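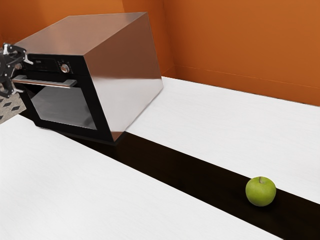

Dull patches and cross scratches on brushed stainless steel

Asked 1st July in Kitchens and Surfaces
Viewed 711 times

Golshifteh Zamani

I have a brushed stainless splashback, nearly 900 mm wide, and matching side panels on the units next to it. The grain runs horizontally. The previous owner of the flat used a cream cleaner with a scouring pad and went at it in circles, so in raking light there are patches that look cloudy, with fine scratches going across the grain. There are also small brown spots close to the sink. They do not wash off with washing-up liquid.

I have a bottle of Tavach metal cleaner that came with the flat. The label has mostly worn away and I can't read what is in it.

What I would like to know:

Can the cloudy patches be brought back to something near the original finish without taking the panel off the wall?

Are the brown spots the steel itself rusting?

Is it worth polishing the whole thing to a mirror finish and forgetting about the grain?

The bottom edge is sealed with a bead of Edix silicone, which I would prefer to leave in place. The water here is hard.

Rodica Anghel
Reputation 256

Taking the brown spots first. They are most often surface deposits. Iron particles from steel wool, a cast iron pan or a wet tin lodge in the grain and rust there, and the steel underneath is usually sound. Run a fingernail over one. If it is level with the surface, it is probably a stain. If the nail catches in a small hole, it is a pit, and a pit will stay visible whatever you put on it.

For stains, use a mild cleaner based on oxalic acid, made into a thin paste with water. Wear gloves, open a window, leave it for as long as the maker states, then rinse twice and dry. Keep it off natural stone. Do not use bleach before or after. Chlorides attack stainless steel and bleach should not be mixed with acids in any case.

I would not use the Tavach. An unlabelled bottle could be acid, alkali or an abrasive. Take it to the household chemicals point at the tip.

The cloudy patches are a matter of how the surface throws back light. A brushed finish is a set of fine parallel scratches, and a circular scrub lays a second set over them at every angle. To correct it you need to put parallel scratches back:

Find out whether the panel has a clear anti-fingerprint coating. Put a drop of water on a clean area. On a coated panel it tends to bead, though grease does the same, so degrease first. If there is a coating, stop here. Abrasives will strip it in patches and the result will look worse than what you have.

Mask the silicone, the sockets and the edges of any neighbouring panel.

Wrap a fine non-woven pad round a flat block. Do not use your fingers behind it, as they leave stripes.

Work with the grain only, in full-length strokes from one end of the panel to the other. Lift the pad at the end of each stroke. Stopping halfway leaves a mark.

Wipe down with a damp microfibre cloth, dry, and look along the surface with a torch before doing any more.

Start in the least visible corner. If the fine pad is making no difference, go one grade coarser, then finish with the fine one.

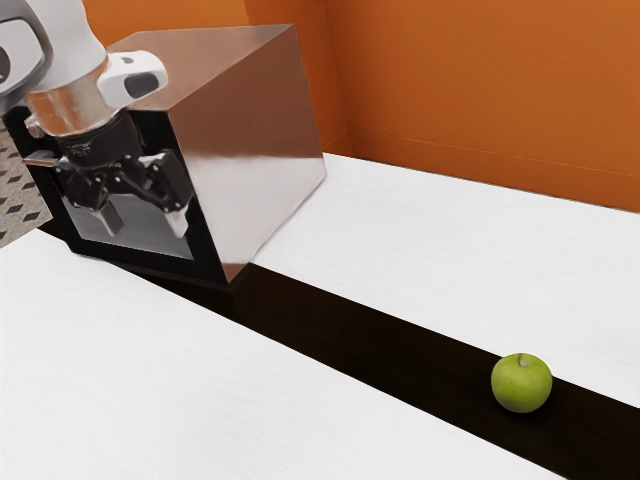 Reflective metal, with black edging at the open front.

As for a mirror finish: I would leave it alone. It takes several grades of abrasive followed by compound on a machine, it is slow on a fixed vertical panel, and it shows every fingerprint and water spot. It also picks up the colour of whatever is opposite, so a strongly coloured wall will tint the metal. Brushed steel does this too, but the reflection is softer and less noticeable.

Day to day, warm water with a little washing-up liquid, along the grain, then dry it. In a hard water area the drying matters more than the cleaning. White marks come off with diluted white vinegar, rinsed away after a minute or so.

Golshifteh Zamani

Thank you. The spots are level to the fingernail, all except one behind the tap. Water spreads out flat on the panel after degreasing, so I take it there is no coating. I will try the corner by the fridge.

Ursu

baby oil. put a bit on kitchen roll and wipe it over, hides nearly everything. used it on our extractor hood for years

Rodica Anghel

Oil will hide light scratches for a while, but it holds dust and needs redoing. Keep it away from the hob, and do not put it on before using the pad or the pad will clog.

Ursu

fair enough, ours is only a small hood. the one at the Dukham Road flat had a coating on it and the pad ruined that, so do the water test properly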